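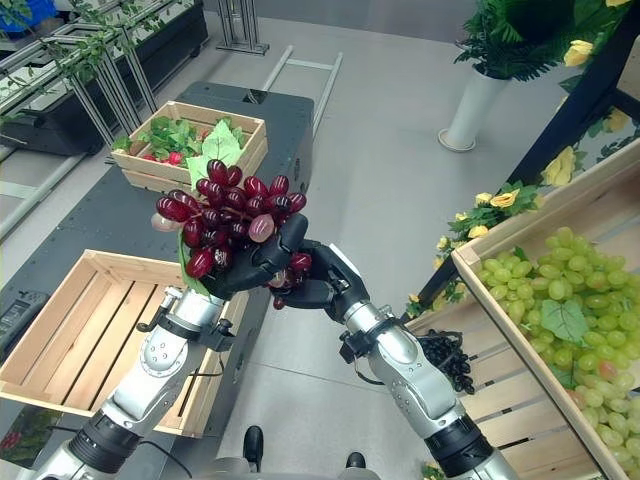 Ticket: Red grape bunches dropping berries, color not as ordered
Opened by: Baptiste Bodin
Product: Huris display fruit, red grape bunch with leaf
Supplier: Grolura
Status: Open (reopened twice)
Priority: Normal. I asked for High.

Entry 1, Baptiste

We dress the produce corner with Huris fruit: red grapes, green grapes, and the leafy crate with the red fruit in it. I have two complaints about the red bunches.

First, the color. The order was for dark red. Look at the bunch in the photo. Most of it is a good deep burgundy, and then there are pale pink berries mixed in, including one sticking out at the side all by itself. Is that on purpose or did somebody run out of red?

Second, the berries come off. I pick up stray ones whenever I straighten the table. I have 42 bunches from this delivery and I'd like to know what you plan to do about them.

Entry 2, Grolura support

Thank you for getting in touch. The lighter berries are part of the natural look of the Huris range. For loose berries, please press each one firmly back onto its stem. Setting ticket to Solved.

Entry 3, Baptiste

Please don't set it to Solved. I haven't solved anything.

I'm willing to believe the pink is meant to look natural, though I'd believe it faster if the catalog showed it. The page I ordered from shows a bunch with no pink in it at all. As for pressing the berries back on, I did that with 10 bunches on Saturday and hung each one by the stem overnight. In the morning there were berries on the floor under most of them. So pressing is not a fix.

Entry 4, Grolura support

Could you tell us how the bunches are stored and handled? Crates with rough slats can catch on the berries. We recommend lining wooden crates with cloth. High room temperature can also soften the stems.

Entry 5, Baptiste

I had a feeling we'd get to the crates.

They are plain pale wood with slats. The green grapes sit in the big one that leans, heaped up with a leaf on top, and I have had no trouble with the green. Same kind of wood, same room, same people moving them. If the slats were pulling berries off, I would expect the green ones to suffer too.

I tried the cloth anyway, so you can't say I didn't. Lined one crate, left one bare, put red bunches in both, left them alone until closing. Both had loose berries in the bottom. The lined one was harder to clean out.

I emptied the small crate near the front of the table after that, and it stays empty until I hear something better than cloth. The room is kept cool. I don't see how heat comes into it.

Entry 6, Grolura support

We are sorry for the trouble. Our technical team suggests a drop of Cedorik craft glue on each stem tip. Setting ticket to Solved.

Entry 7, Baptiste

Reopened again.

Do the sum with me. One small tube of glue says it is good for 200 drops. I'd be through it in a few bunches, then I'd be buying tubes and paying a person to sit and glue grapes I already paid for. Are you sending the glue? Are you sending the person?

I did glue 2 bunches to be fair to your technical team. They held when I shook them. One dried with a cloudy ring where the stem goes in, and it shows on the dark berries. It would probably pass on the green ones, which don't need it.

Entry 8, Baptiste

Some more on the stems, as I had time. I pulled a berry from a red bunch and one from a green bunch. The peg on the green stem has a small ridge near the end. The peg on the red is smooth. I can push the red berry on and it feels tight, but a bit of twisting brings it off again. To me that looks like a different part, or a worn mold. Your people can tell me if I'm wrong, but I'd like it from somebody who has held one.

The older red bunches we bought from Gautier, before we moved over to you, have the ridge. None of those are shedding.

Entry 9, Grolura support

Thank you for this detail. We have passed your comments about the stem to the factory. Could you send us one affected bunch and one green bunch for comparison? A prepaid label is attached.

Entry 10, Baptiste

Label printed. Both are going out in one box, each in its own bag so you can see which one the berries came off. I have kept the rest.

Still waiting on the color question. Leave the ticket open, please.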